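How to get ready for your first strongman meet

Updated 2025-08-20

Quick one becuase I keep getting the same emails. You've been lifting a year or two, you signed up for a novice show in November, now you're panicking. Fine. Do it in this order.

1. Read the event sheet. All of it. Weights, distances, time limits, what's allowed. Belt? Usually yes. Straps on deadlift? Depends on the show. Tacky? Ask. Email the promoter if it's not written down.

2. Find the implements. A barbell only gets you so far. If there's a log press you need a log in your hands before the day, even if it's just twice. I drive out to Collier for ours. Anathi Khumalo runs the Saturday-style open sessions there and will let you use the yoke if you put it back.

3. Work backwards. Last heavy event day is two weeks out. After that, lighter and faster. Don't test your max the week before. I did that at the Adams show and had nothing left for the carry.

4. Train the medley as a medley. Farmers, then sandbag, no break. The switch is where people lose time. Practice the turn too, slow feet, small steps, don't swing the handles.
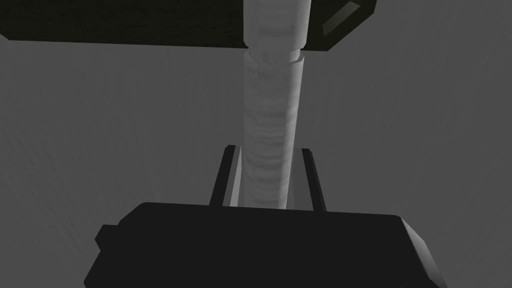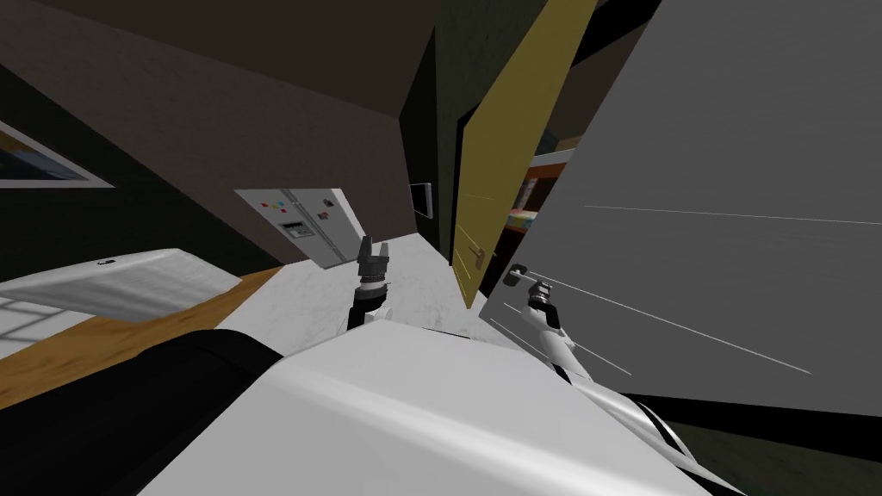
5. Conditioning. Sled drags, 200 feet, rest, again. Backwards if your knees complain. Once a week is plenty. If you can't talk after a minute of rest, you went too heavy.

6. Grip. Static holds at the end of deadlift day. Don't do them the day before events, your hands need to be fresh. File the calluses down, a torn one will ruin your farmers.

7. Food. Novice classes have a weigh-in but don't cut for it. Not for your first. Eat what you normaly eat. On the day - rice, bananas, something salty, more water than you think. Kálmán Orbán swears by cold pancakes, can't argue, he out-carries me every time.

8. Pack the night before. Belt, sleeves, two pairs of shoes (flat for pulling, something grippy for moving), chalk, spare shirt, tape, folding chair. Get the chair. It's a long day and the floor is hard.

9. On the day. Go to the rules meeting and listen for the down signal on the press. Watch the first couple of athletes in your class if you're not up early. Warm up less than you want to, there's a lot of waiting between events and you'll be doing it all over again.

If you zero an event, shake it off and get ready for the next one. Points add up in weird ways.

Log technique is a separate page, still writing it.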